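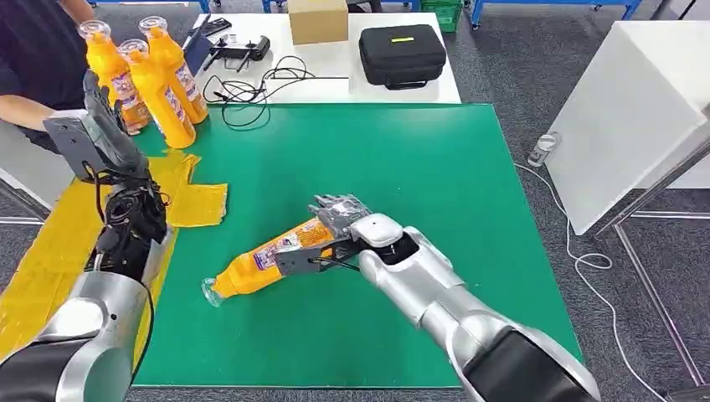

The Foncombe pull-out is sold as a rack that "fits any bottle," and you should treat that claim with some doubt until you have tried your own bottles in it. It was drawn up around straight-sided ones. Anything with a narrow neck, such as the orange plastic bottle lying on the green mat, with its clear neck and cap down against the surface, goes in the rack upright or it goes somewhere else. The sales sheet shows bottles stored flat to save height. We don't recommend it, whatever the cap says about being leakproof. Print as small as the print on that bottle's white and purple label is also no help in a dark cabinet, so plan on adding a tag of your own (see "Tags," further down).

## 3. Fitting the rack under a sink

You will need a screwdriver, a pencil, a tape measure and a flashlight. The paper template in the box is optional. It was printed for the older Drasthorpe frame, and the rear holes don't line up with the current one.

1. Empty the cabinet completely. Look at the floor of it with the flashlight before doing anything else. If the board is swollen or soft, stop and deal with that first.
2. Measure the opening at its narrowest point, hinges included. The listed width is for the frame alone and leaves out the screw heads.
3. Set the frame in place without screws and slide the tray all the way out and back. If it rubs on the drain pipe now, it will rub worse when loaded.
4. Mark the front holes through the frame with the pencil.
5. Take the tray off by lifting both gray tabs together. They are stiff when new.
6. Drive the front screws until they are snug, then mark and drive the rear ones.
7. Refit the tray and push until it clicks on both sides. One click is not enough.

> **Caution:** Check the length of the supplied screws against the thickness of your cabinet floor. In a thin floor they can come through underneath, and some cabinets have a water line there.

**Note on the adhesive pads.** The kit includes two pads for people who don't want to drill. We have not seen a pad mounting that we would trust with a full tray. If you rent and can't drill, leave the rack loose on a liner and pull it out with both hands.

### Liner

The Hlongwane liner is described as spill-proof. It has no raised edge, so take that to mean the liner itself won't be harmed by a spill. Liquid will still run off it onto the cabinet floor. A cheap boot tray with a lip does a better job if you can find one that fits.

1. Cut the liner a little smaller than the tray. A tight fit curls up at the corners.
2. Lay it smooth side up. The instructions on the wrapper say the opposite, but the ribbed side holds grit and is hard to wipe.
3. Leave it for 10 minutes before loading, so the folds can relax.

### Loading

- Put the heaviest bottles at the back.
- Tighten every cap by hand before the bottle goes in, even if it looks shut.
- Keep bleach away from ammonia cleaners and from anything acidic. A divider in the same tray doesn't count as keeping them apart.
- Keep products in the bottles they came in. Matching refill bottles look tidy in the catalog and take away the warnings you may need later.

The weight limit on the box refers to the frame on a bench test with the tray closed. Pulled out, the tray sags well before that. If the front edge drops when you open it, take something out.

> **Caution:** No part of this rack is a child lock. The click at the end of the track can be undone by a light pull. Fit a separate latch on the cabinet door, or keep cleaning products on a high shelf.

### Tags

Write the product name and the month you opened it (May, for example) on a plain paper tag, and tie it around the neck. Stick-on labels from the Gandamwood pack lift in damp cabinets after a few weeks. Never cover the maker's own label.

### If the tray sticks

Wipe the tracks with a dry cloth first. Oil attracts dirt and the relief doesn't last. If the tray still catches, loosen the rear screws a quarter turn, work it back and forth, and tighten again. For a bent track, order part 171, and ask for the left or right side by name when you do.

*Section revised by Reshma Shezi. The drawing of the older frame has been removed.*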